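Thursday, second day on the hand grippers

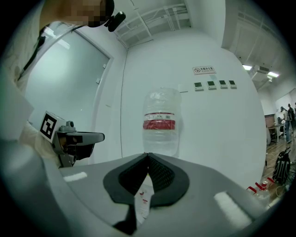 Right-hand gripper with the padded tips, water jug behind.

Started at half past eight. Plan was to settle which fingertips go on the pair before we order more. Two sets to try: the black padded ones, and the plain hard ones Pluvow sent in June.

Padded first. Rasha read out the list and I did the picks, 30 for each set, same objects in the same order. Bottles, a roll of tape, a folded cloth, a marker pen lying flat. The padded tips dropped 5. All but one of those were the pen, which rolls away as the jaws close. The hard tips were better on the pen and worse on everything with a smooth side. I stopped writing down reasons after a while and only put held or dropped.

The padding does wear. There is a shiny patch coming on the left tip of the older set and Ciarán thinks we will get roughly 300 picks out of a pair before it matters. He wants to glue on a thicker strip. I would sooner leave the thickness alone, as it changes how far the jaws close and then the width readings have to be done again.

Spent the time before lunch on the tracking. The marker on top of a gripper gets lost when you turn your wrist too far inwards, and the wide lens does not help much there. Tilting the marker mount forward a notch was better. Lost it twice after that, both times reaching across myself. Holtimier's software picks it up again by itself but takes a second or so, and that second is no use to us.

Lina tried both grippers in the afternoon and said the right one is heavy at the front. I agree with her. My thumb is sore from the trigger. She has smaller hands than me and had to shift her grip for anything wide, so we should ask Tarawneh what a shorter handle would cost.

Saved 78 clips in all. Have not looked through them yet.

Tomorrow: hard tips again with the new mount, charge the spare batteries, ring Shona about the screws.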